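Do apples really need to stay away from other food?

You may have heard that one apple can spoil the whole bowl. Is it true? Partly. Apples give off a gas called ethylene, which tells fruit to ripen. A bruised apple gives off more of it. But one night beside a bruised apple won't ruin 100 good ones, whatever your uncle says.

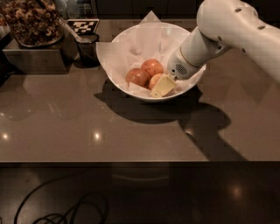 Butter is a different story. It doesn't ripen, so the gas can't hurry it along. It can pick up smells, though, and that's why people wrap it. Would you taste apple in it after an hour? I doubt it. Try it on toast and don't take my word for it.

Pascal Rey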